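Vimero Travel Services
Programs > Group and Volunteer Placements > Vevedthorpe Residential Placement

Vevedthorpe Residential Placement
Program code: VRP-14
Operated by Vimero Travel Services in partnership with the Jatoi Foundation

Overview

The Vevedthorpe Residential Placement is a 14-night program for adults who wish to combine a stay on the coast with regular unpaid work for a local host. Participants live in shared accommodation at Gotcombe House and travel each weekday to a host site in the Vevedthorpe district. The program is offered to individuals, couples and groups.

Placements are available in trail maintenance, visitor services, community kitchens and the district lending library. Applicants may state two preferences. Vimero will make every effort to assign a first preference but cannot guarantee it, and assignments are confirmed in writing before the balance of the program fee is due.

What the program fee includes

Shared accommodation at Gotcombe House, two participants per room
Breakfast and evening meal daily, packed lunch on working days
Transfer from Gotcombe station on the day of arrival and return on the day of departure
Daily transport to and from the host site
Orientation session and printed district guide
Use of work gloves, rain jackets and hand tools where the placement calls for them

What the program fee does not include

Travel to Gotcombe, travel insurance, visa charges, personal spending, and meals taken away from the house on free days. Single rooms are subject to a supplement and are limited in number.
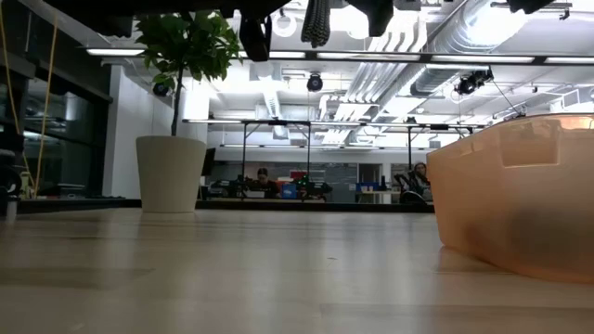
May participants arrive before the first day of the program?
Early arrival can be arranged for up to two nights, subject to room availability. The additional nights are charged at the standard house rate and should be requested on the booking form. The station transfer is not provided on these dates.

Working hours and free time

Participants work five days in each week, normally from 9:00 a.m. to 2:30 p.m., with a break for lunch. Afternoons are free. Weekends are also free, and the house office can book ferry crossings, bicycle rental and guided coastal walks at the participant's own expense.

Host sites may adjust hours in poor weather. Where a full day is lost, the coordinator will offer other work in the district or release participants for the day. No refund is made for days lost to weather.

Eligibility

Applicants must be at least 19 years of age on the first day of the program. There is no upper age limit. Trail maintenance involves lifting, bending and walking on uneven ground, and applicants aged 60 or over who select it are asked to supply a short letter from a physician. Conversational English is required for all placements. Visitor services and library placements also require one written reference.

Group bookings

Gotcombe House sleeps 80 guests. Schools, clubs and employers may reserve a full wing or the entire house outside the month of June, when places are held for individual applicants. A group leader must be named at the time of booking and must remain with the group throughout the stay.

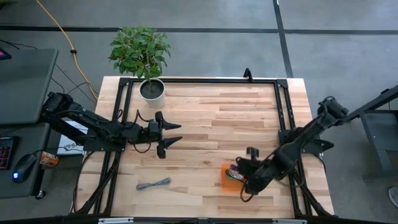 Vevedthorpe Residential Placement, program code VRP-14

Payment and cancellation

A deposit is payable on application and is refunded in full if Vimero is unable to offer a place. The balance is due six weeks before arrival. Cancellations received after that date are charged at the full program fee unless the place can be filled from the waiting list. Transfers to a later program are permitted once, on payment of an administrative charge.

Inquiries

Samina Awan, Placements Coordinator
Vimero Travel Services, Gotcombe office
Office hours: Monday to Friday, 9:00 a.m. to 5:00 p.m.

Program terms last revised Friday, May 13, 2022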